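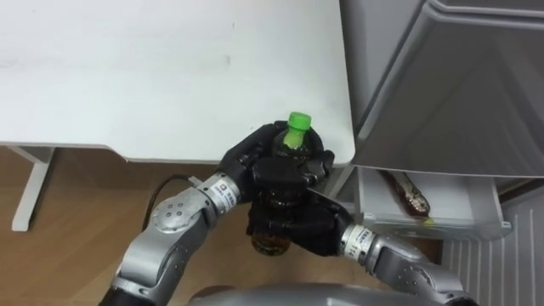 In defence of the bottle on the desk

Home Opinion Food Money Letters Search

Mon 29 July

My office has been sent a clear desk policy. It runs to 3 pages, and the gist is that a drink belongs in the kitchen and a desk should hold nothing at all.

I have tried to live like this. I put my cold tea in the fridge, walked 80 steps back to my chair, wanted some, and walked 80 steps the other way. By lunch I'd had a brisk hike and two mouthfuls.

The people who sell bare desks (Ustoreo will do you a drawer unit for 299, to hide what used to be on top) seem to believe that work is something one does with the eyes. I think with my hands. A screw cap going on and off has got me through more dull reports than any amount of clean white surface.
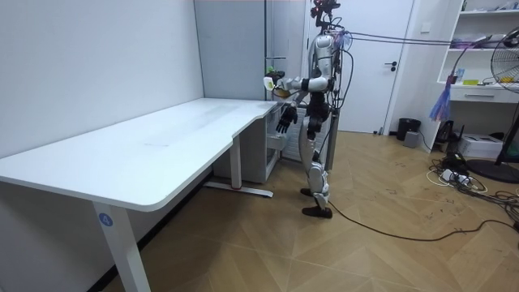
White desk, drawers beneath, shelves by the wall.

Look at where the clutter goes. It goes on the shelves, next to the feather duster, and the desk takes the credit. Tidiness of this sort is mostly a matter of which way your chair faces.

The policy comes up for review in September. Until then my tea stays by my elbow, cap on, as a gesture to the carpet.

Shares 1000 Comments 3

Lirik: Wait till they come for the biscuits.

Moneo: Spilt tea on a keyboard once. I'm with the policy.

Wickramasinghe: You get a fridge?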